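Newsletter > Past Issues > Rooms and Fixtures

Search the archive Go

The bathroom that wants to be a living room

May 2021

The Clusovetti spring catalog showed up in my mailbox twice, so I figured I should read it once. It has a whole section on what they call the "relaxed bath." As far as I can tell, a relaxed bath is a regular bathroom with furniture in it. There's a tub standing out in the open, a coat rack, a chair, something to drink, and a shelf full of bottles with the labels turned politely to the side. The copy says you'll "linger."

I have my doubts about lingering. I get out of a tub when my fingers wrinkle, and then I want a towel and a dry place to put my feet. But several of you wrote in after the last issue asking whether any of this stuff is worth the money, and the room on Fehr Street is set up along the same lines, so I've been thinking about it piece by piece.

Start with the tub. A freestanding tub looks great, and I'll give the catalog that much. White inside and black outside is a sharp combination, and the dark shell should be more forgiving of scuffs than a white one, though I'd expect it to show every water spot. My complaint is an old one. A tub with no deck has nowhere to set anything down. You end up with your shampoo on the floor, and whatever lands on the floor beside a tub tends to stay there until someone goes looking for it. Then there's the cleaning. Anybody selling you a freestanding tub should have to mop behind one first. If you can't get a mop head between the tub and the wall, you have bought yourself a place for hair to live.

A ledge helps. I was ready to be rude about ledges, having been promised "spa storage" by the Skokine people a while back and gotten a plank that sagged. But a plain white ledge low on the wall does more for a tub like this than any of the trays they want to sell you to go across it. Keep it to a couple of bottles. Once it's full you'll be knocking things off with your elbow and you may as well have used the floor.

Now the coat rack. I did not want to like it. Skerna has been pushing the tall black metal kind for bathrooms all year, and the pitch is that it "frees your walls." My walls weren't asking. Still, a rack with hooks at two levels holds robes up top and towels underneath, and you can move it, and renters don't have to drill into anything. My test for these is simple. Hang one soaked bath sheet on a single hook, all on one side, and walk away. A good round base will keep the thing standing. A cheap one will lean, and it'll lean toward whatever you care about most. Ask for the weight of the base before you buy. If the store doesn't know, that tells you how much they expect you to hang on it. And towels don't dry well bunched on a hook – a bar is still better, and a bar costs less.

The water dispenser I can't talk myself into. I understand the idea. You're warm, you're thirsty, the kitchen is far away. But a big jug is heavy to change, and there's a faucet right there in the room. If the tap water where you live is no good, fine, that's a real reason, and then I'd rather have the dispenser than not. Otherwise it takes up a spot that could go to a hamper.

Vanities are where I soften up a little. Dark brown wood with a black countertop and a white basin set in under it is about as unfashionable as it gets in the Clusovetti pages, where everything is the color of oatmeal. I think it looks better. An undermount sink means you can wipe splashes straight into the bowl, with no rim to catch them. Black counters do show soap film and toothpaste, so don't let anybody tell you they're low maintenance. Budget 30 seconds with a rag every night. And line things up along the back edge: a cup and 2 pump bottles is plenty. I have seen counters with 5 kinds of hand lotion on them and I don't believe anyone has that many hands.

Which brings me to the floor, the part no catalog will discuss. A gray marble pattern is kind to dust and lint. It's less kind to people who leave things lying around, because a white stick or a green cup jumps right out at you from across the room. I'd call that a point in its favor. You see the mess, you pick it up. Do the floor before you do anything else in a room like this, before the counter and well before you start fussing with the ledge. A cup tipped over by the door makes the whole place look neglected, however nice the tub is. Cords too. Get them along a wall.

So is the relaxed bath worth it? The tub, if you have the space to clean behind it. The ledge, yes. The rack, maybe, once you've checked the base. I'd skip the chair unless somebody in the house needs to sit down to get their socks on, and I'd skip the word "linger" altogether. I priced the full Skerna set for a small room and closed the page before it finished adding up the shipping.

Fehr Street, with the tub at the right and the rack beside the vanity: 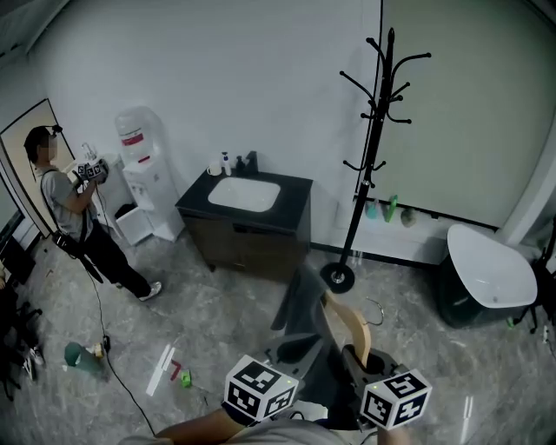 Next issue: shower curtains, again

I said I was done with these. Then 3 readers sent me the same ad for a curtain that "never needs washing," and I've ordered one. It goes up this week and stays up, unwashed, until August. If you own one already, write and tell me how it smells.

Shares 30 Comments 5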